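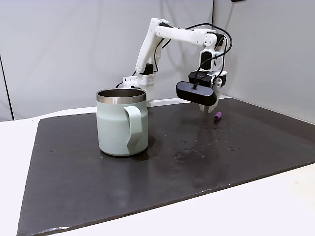
Do money-off schemes get people to bring their own mug to a café?

A few people, for a few weeks, and most of them were carrying one already. So says Arnout Van Rooij, who ran such a scheme across the Tirkari cafés and has since gone off the idea. I went to see him expecting to be sold something. He left the selling job last July, and it shows.
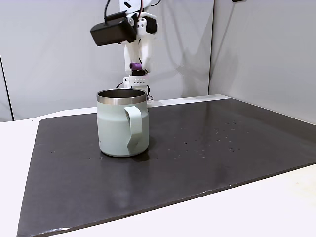

LIDGATE, 23 February 2026

Van Rooij chose the café, a Tirkari branch opposite the bus station, and paid full price for his coffee. The sign by the till still offers 20p off if you bring your own cup. I asked how many people took it up in his day.

"We gave out 1,000 stamp cards at the launch," he said. "We got 11 back filled in. Head office put out a notice saying customers had embraced the scheme. I wrote that notice, so I can't really complain about it."

I suggested the cards might have been the problem. People lose cards. He shrugged and said they had tried an app as well, called Herlow, which worked well enough if you had signal and remembered your password. There was a queue behind you by then.

"You're asking someone to carry a mug round all day, wash it somewhere, and remember it tomorrow. For 20p. I wouldn't do it for 20p. I'd do it if I liked the mug."

This struck me as a bit convenient coming from a man who had been paid to promote the thing for two years, and I told him so. He took it well. He said he had believed in it at first, or had at least believed the slides.

What did he make of charging extra for the paper cup instead? Plenty of campaigners want that. Van Rooij thinks it would shift more people, but he has no figures of his own and wouldn't guess. "The Quezada branch wanted to try it. They were told it would upset the regulars. Did anyone ask the regulars? I doubt it."

Orathai Wongsuwan managed the Quezada branch at the time and still does. When I rang her she remembered the argument rather differently.

"We asked them," she said. "They said they'd go next door. Arnout wasn't there, he was doing the posters."

She keeps the discount going but doesn't mention it unless somebody holds out a cup. On a busy morning she finds it slows things down: lids have to come off, some cups don't fit under the machine, and some arrive with yesterday's coffee in the bottom. "Then I'm rinsing it, with eight people waiting. Where's the saving in that? I've never been shown one."

She would sooner see more people sit down and drink from the china.

I put this to Van Rooij before I left. He said it was a good answer for anyone with time to sit down, then looked at the clock and asked at the counter for his second coffee to take away. It came in a paper cup.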